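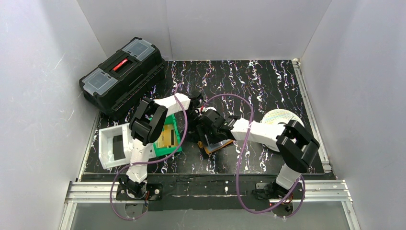 Que una cátedra de tarifas de red tarde tres años en cubrirse le parece a Shadi Awad un plazo razonable, y hasta veloz, para un sector que todavía discute qué es exactamente un peaje. Lo comentó a la salida del acto en el que el Instituto Volia presentó por fin a la titular, Skye Leckie, ante un público que llenaba la mitad delantera de la sala y dejaba la otra mitad para los abrigos.

Leckie, economista, llega desde Kestside, la consultora en la que dirigía el área de distribución eléctrica. Antes había dado clase de organización industrial y redactado un manual sobre la remuneración de las redes que muchos técnicos tienen en la estantería y unos cuantos han abierto. La plaza es de dedicación completa e incluye un seminario de doctorado, un informe anual y la obligación de asistir a las reuniones del consejo académico, cláusula que figura en el contrato en negrita.

El puesto estaba vacante desde la marcha de Rupert Strebel, que lo dejó para pasar a Ongart, una operadora de gas a la que había dedicado dos artículos bastante severos. En Volia se le despidió con cariño y una comida. La primera convocatoria quedó desierta; la segunda se anuló por un defecto de forma en el anuncio de la primera, que se citaba mal. En la tercera hubo seis candidaturas y una reclamación, retirada en marzo.

El discurso de toma de posesión duró casi cinco minutos, con lo que el programa, que reservaba una hora, se quedó sin contenido antes de que el café estuviera listo. Leckie anunció que quiere estudiar cómo se reparten los costes fijos de la red entre quienes consumen mucho, quienes consumen poco y quienes producen en su tejado y prefieren no hablar del asunto. «No prometo una tarifa que guste a todos», dijo. «Me conformo con una que se pueda leer». El aplauso más largo vino de la fila de los abogados, que viven de lo contrario.

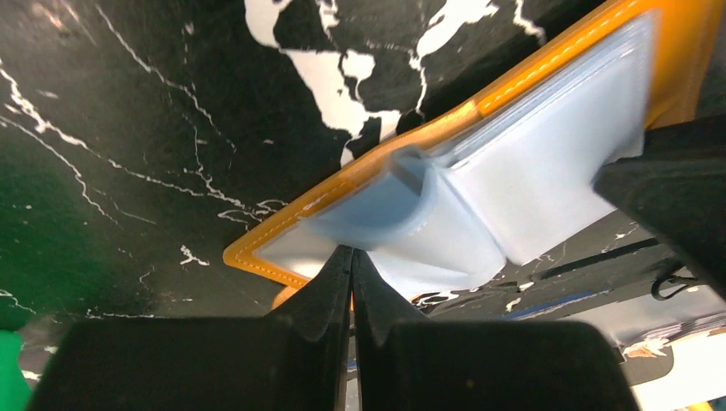
Núm. 934 · pág. 6

La financiación corre a cargo de Volia y de Usow, empresa comercializadora que ha pedido que su nombre no aparezca en el título de la cátedra y sí en los carteles, las carpetas y el atril. Florian Lehner, director del instituto, insistió en que el patrocinador no intervendrá en las líneas de investigación. El representante de Usow asintió con energía y preguntó después cuándo estaría el primer informe.

Estará, según el calendario repartido, antes del verano, y tratará de los consumidores industriales con contratos interrumpibles. El segundo abordará el autoconsumo compartido en edificios de viviendas, materia en la que el instituto tiene experiencia directa: lleva dos cursos sin ponerse de acuerdo con los vecinos de arriba sobre las placas de la azotea.

Jericho Lacson seguirá al frente del seminario hasta final de curso y se ocupará luego de los cursos para funcionarios. La inscripción en el seminario está abierta en secretaría, por la mañana. Se ruega llevar el impreso antiguo, porque el nuevo aún no ha sido aprobado.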